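# Two-finger gripper keeps dropping thin objects in simulation, is it the gripper or the controller?

Posted by **Ankit Tripathi**, 2018-11-11

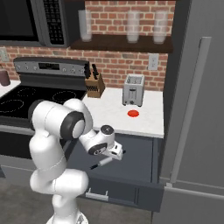
I am comparing two gripper models on the same arm, before we decide which one we will buy for the real lab. The first model is called Farkier, with short fingers and flat pads. The second is the Urrutia, its fingers are longer and the pads have a small groove. Everything is done in a simulated kitchen. I chose objects of different shape for the test, and the one which makes me trouble is the slim white marker with the black tip, the one you see near the hand, in front of the gray cabinet. The toaster and the knife block stay where they are, I only use them as obstacles for the planner.

My test is simple. The arm goes to a pose before the grasp, closes the fingers, lifts, waits two seconds and then carries the object to the red disk on the counter. I did 30 trials with each gripper. The Farkier succeeded in 17 trials. The Urrutia was not much better, and it failed in a different way: the marker stays in the hand, but it turns between the fingers while the arm moves.

With the Farkier the marker slips out at the moment when the lifting starts. Sometimes it also jumps away very fast, as if somebody has kicked it.

What I tried already:

- higher friction on the pads (small improvement, then no more change)
- higher closing force (it became worse)
- slower lifting (a little better)

I use position control for the fingers, and the arm has an impedance controller which I took from an older project, Wutberg, without changing the gains. My colleague thinks that the fingers of the Farkier are too short for such an object. I am not convinced, but I can't prove it. How would you compare the two grippers in a fair way? I would like to avoid that we order the wrong one.

---

**Verena Kuster**

Hello Ankit,

I had a very similar problem in February, with a pen instead of a marker. I think you have two different problems, and you should separate them before you say anything about the grippers.

The jumping is probably a contact problem. If you close the fingers with position control and the target is "fully closed", the controller pushes the fingers into the object. The solver must then push them out again, and a light object flies away. This also fits with your observation that more force makes it worse. Please do the following:

1. Set the closing target only a little smaller than the diameter of the marker, or change to force control with a low limit.
2. Check the mass and the inertia of the marker. In my model the inertia was still a default value and it was completely wrong for a thin cylinder.
3. Make the physics time step half as long and repeat a few trials. If the success rate changes a lot, you are measuring the solver and you can't use these numbers for buying.
4. Look at the collision shape of the pads. Mine was one box with a sharp edge. I replaced it with a box that has several contact points on the surface, and the slipping at the start of the lift was almost gone.

The turning in the Urrutia is another thing. If there is contact only at one point on each side, the object can rotate around the line between the two points. Some simulators have a separate parameter for torsional friction, and it is often zero when you start. Check this first. It would be a pity to blame the groove.

For the comparison itself I would keep the same start poses for both grippers, with the same random seed. Also vary the angle between the fingers and the marker. I used 0, 30, 60 and 90 degrees. Write down for each trial in which phase it failed (closing, lifting, carrying, placing). One success number for everything hides too much.

Another small point. When you change the gripper, you also change the mass at the wrist. Did you update the payload in the arm controller? If not, the arm with the heavier hand will hang a little lower, and with a thin object a few millimeters are enough to miss the middle of the pad.

---

**Ritu Sandhu**

Just use suction for this kind of object. We changed to suction at Irnent and never had problems with fingers again.

> **Ankit Tripathi:** Thank you, but we also need to hold handles and cups, so suction alone is not possible for us.

> **Ritu Sandhu:** Ok, then I don't know. Maybe try softer pads.

---

**Savita Pathak**

I agree with most of what Verena wrote, I only want to add something about the arm gains. If the gains come from another project, please make a test without any object. Command the lift and plot the real position of the hand against the desired one. In our case there was a small sideways movement in the first moment of the lift, and we blamed the fingers for about a week.

Also check the tool center point for both grippers. With longer fingers it must move forward by the difference in length. If you forget this, one gripper holds with the tip and the other with the middle of the pad, so the comparison is not fair for one of them.

> **Ankit Tripathi:** The tool center point was wrong for the Urrutia, it still had the value of the Farkier. The torsional friction was also zero. I will correct both, change to force control and repeat all the trials with the same seed. Thank you Verena and Savita.

> **Verena Kuster:** Please post also the time step you use at the end. Kusum Vashisht asked me the same thing last week and I would like to send her the link.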